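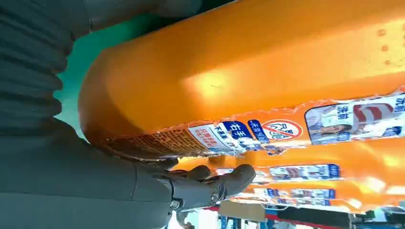

橙色塑料瓶,标签上有白字“右手”。

首页 | 工作记录 | 洗涤 | 布料 | 水样 | 返回上一页

洗涤记录:帆布发硬的问题

上一批 Essien 帆布洗完晾干以后手感偏硬,折痕处有白印,深色布上尤其明显。裁剪那边反映铺布的时候压不平,边上翘。之前怀疑过上浆没退干净,碘液点过几处,没有变蓝,所以先把浆料放到一边,这次只看漂洗和水。

今天先测水。Hendville 这边的自来水,滴定结果硬度182毫克/升(以碳酸钙计)。滴定做了两遍,终点读数一致。第一遍加指示剂加多了,颜色太深,终点不好看,第二遍减半就清楚了。以后照第二遍的量来,瓶盖上已经写了。

Sostdale 那边送来的水样还在冰箱下层,标签有点糊,今天没有测。那边的水一向偏软,同一种帆布在那边洗没有人抱怨过发硬,但他们用的机器和我们不同,装载量也不同,不能直接拿来比。

布料称重:全部干布合计3,915克,在恒湿间放过一夜再称的。称之前忘了给天平调零,重称一遍,以后一遍为准。布边全部锁过,免得掉线头影响重量。

洗涤剂用量68克,按重量加,不用瓶盖量。瓶盖里的刻度线太粗,倒的人不一样结果就差很多,上个月的几条记录对不上,多半是这个原因。称的时候用小烧杯,倒完用温水涮一下杯壁,一起倒进去。
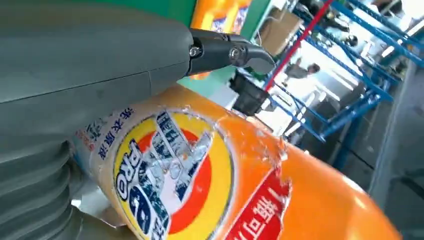 本页最后修改:2022年8月11日

程序照旧:Skevier 洗衣机,棉织物档,四十度,主洗后漂洗。第一轮按机器默认的漂洗次数走,第二轮在后面再加一次漂洗,其他都不动。布从同一匹上裁下来,交错分到两轮里,免得匹头和匹尾的差别混进来。

第一轮。主洗时泡沫偏多,透过门玻璃能看到泡沫到了一半高。最后一次排水接了一杯,摇一摇,泡沫立在水面上,放了一会儿还没消完。布拿出来摸着滑。晾干以后硬,折痕处有白印,和裁剪那边说的一样。用醋酸水擦白印,能擦掉一部分,剩下的部分擦不掉,对着光看像是纤维磨毛,要另外放到放大镜下看。

第二轮。多漂一次以后,最后的排水摇了基本没有泡。布摸着不滑了。晾干以后手感明显软一些,折痕处的白印变少,但是没有完全消失。缩水两轮看不出差别,经向都比纬向缩得多,这个和布厂给的说法一致。

颜色方面,靛蓝那几块两轮都有轻微掉色,白布陪洗条上能看出一点蓝,等级还没评。评级要在灯箱里做,灯箱的一根管子在闪,换好以后再评。黑色的那块陪洗条上什么都看不到。
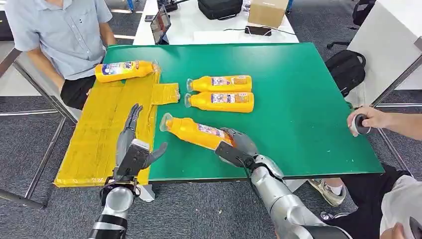

页边有人补了一段:漂洗次数和水硬度这次是一起起作用的,只加一次漂洗,只能说明残留的洗涤剂少了,说明不了白印里有多少是钙。要分开看的话,得用去离子水做最后一次漂洗,洗涤剂还是原来的量。另外醋酸擦得掉的那部分,最好留下擦拭液,滴一点草酸铵看看浑不浑。

同意。去离子水桶里剩的不够一整轮用,可以减少装载量,但那样浴比就变了,和前面的数据不好放在一起。先改成把布取出来,在盆里用去离子水手漂,另一组用自来水在同样的盆里手漂,时间和翻动次数都一样。草酸铵柜子里有,开封日期看不清,用之前先拿已知的硬水试一下。

还有一个没想清楚的地方。铺布压不平不一定是硬的问题,也可能是晾的方式。这两轮都是搭在杆子上晾的,杆子压出来的那道印正好在布的中间,铺到裁床上就是那道印先翘。第二轮里有一块掉在地上,后来平摊在网架上晾的,那一块反而最平。只有一块,说明不了什么,先记下来。

杆子本身也要擦。不锈钢的那根没问题,旧的那根表面有水垢,摸着涩,浅色布不要往上面搭。

晾布间的湿度计今天读数跳得厉害,换了电池好一些。如果明天还是跳,就把恒湿间那只先借过来用,用完放回原处。

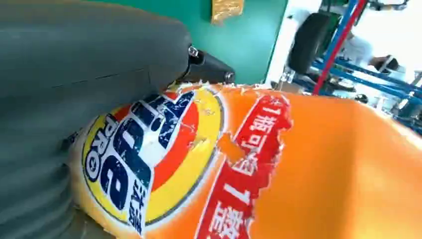
待办

1. 盆漂对比,共2组,自来水一组,去离子水一组。布从剩下的半匹上裁,避开匹头。

2. Sostdale 水样测硬度,和我们的水用同一瓶滴定液。测之前拿出来放到室温。

3. 所有布改为平摊在网架上晾。网架只有一层能用,另一层的网松了,要重新绷。

4. 白印处剪一小条,放大镜下看纤维,和没洗过的布比。剪的位置在布角上用铅笔标出来,别用圆珠笔,上次的圆珠笔洗完染了一片。

5. 换灯箱灯管,之后评掉色等级。陪洗条夹在记录本后面的信封里,避光。

6. 问 Essien 那边这匹布出厂前有没有做过柔软整理。如果做过,第一次洗掉以后变硬就是正常的,前面有些判断要改。

在盆漂结果出来之前,裁剪那边要用的布先按第二轮的程序洗,多漂一次,洗涤剂照68克称,装载量和这次保持一样。第一轮那几块不要送过去,留着做对照,放在架子左边那格。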